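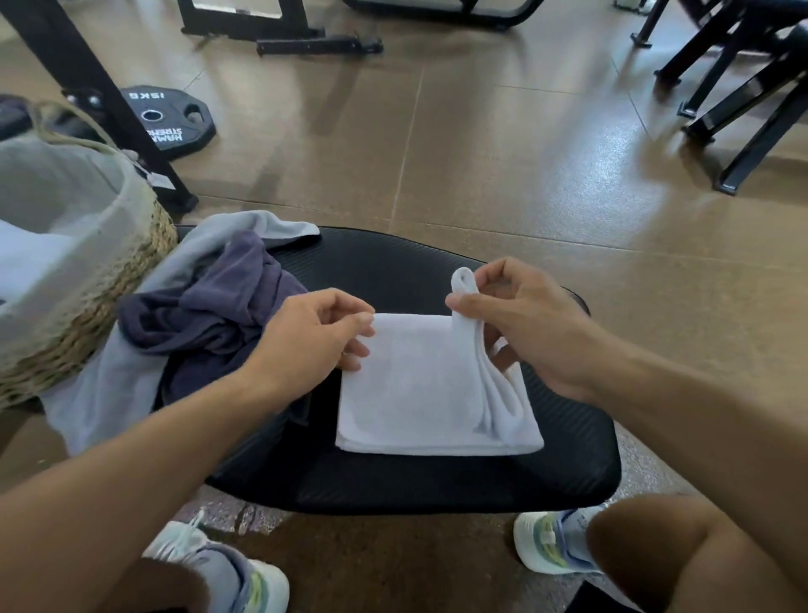 Figure 2. Folding a white towel on a black padded seat, gym floor.

4.2 Pairing learners up

I came into this part of the study fairly sure I knew what we'd find. I've run online programs myself for a good while, and like most people who do, I had a soft spot for the accountability partner — that other person in the cohort who gets your Friday message saying you did the worksheet (or didn't). Broredetti had been offering partners as an optional extra in its small business program, so the data was sitting there waiting for somebody to have a proper look at it.

Across the intakes we followed, 735 people enrolled through the Sonus platform. Of those, 622 filled in the welcome survey, and they're the group I'm talking about from here on. Partnering was opt-in at the end of the first module, and 305 people ticked the box. I should say straight away that this is not a randomised comparison and I won't treat it as one. Someone who puts a hand up for a partner may well be keener to begin with, and the survey only gives us a rough handle on that (one question on motivation, one on how many evenings a week they expected to have free).

What surprised me was how little the partnering itself seemed to matter next to the first conversation. Pairs who had spoken live before module two opened tended to keep going, in a patchy, human sort of way. Pairs who had only swapped messages on the platform mostly drifted. You can see it in the logs: a burst of friendly hellos, a promise to set something up, then one person asking if the other is still around. I found those threads a bit sad to code, to be frank.
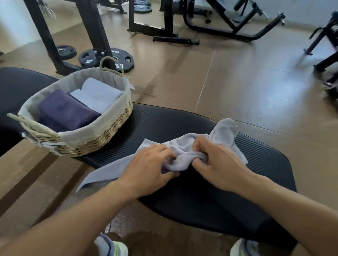
I'd also expected matching by industry to help, and I can't find much sign that it did. Batista, the coaching practice that designed the original materials, had recommended putting cafe owners with cafe owners and so on. A few participants loved this. Others told me they felt they were being measured against a competitor, and one florist said she'd held back her pricing worksheet for the whole program. Matching by available hours looked more promising, though it was only brought in for the later intakes, so please read that with some caution.

I did follow-up interviews with 20 of the partnered learners, by phone, mostly in the evenings once their kids were in bed. The word that kept coming up was "awkward". People didn't know what they were meant to say to each other! The program guide gave them a whole page on the value of peer support and a single line on what to do in a call. Several had made up their own routine — ten minutes each, one thing finished, one thing stuck — and were quite proud of it, and I've borrowed that routine for the facilitator notes in the appendix.

Scheduling was the other sore point. Bookings went through Daltell, which sat outside the main course login, and anyone who lost the invitation email had to ask the facilitator for a new one. I coded these requests as administrative at first and then went back and recoded them under drop-off risk, as so many were the last message a learner ever sent. The recoding changes the totals reported in section 4.1 slightly, and both versions are in the supplementary table.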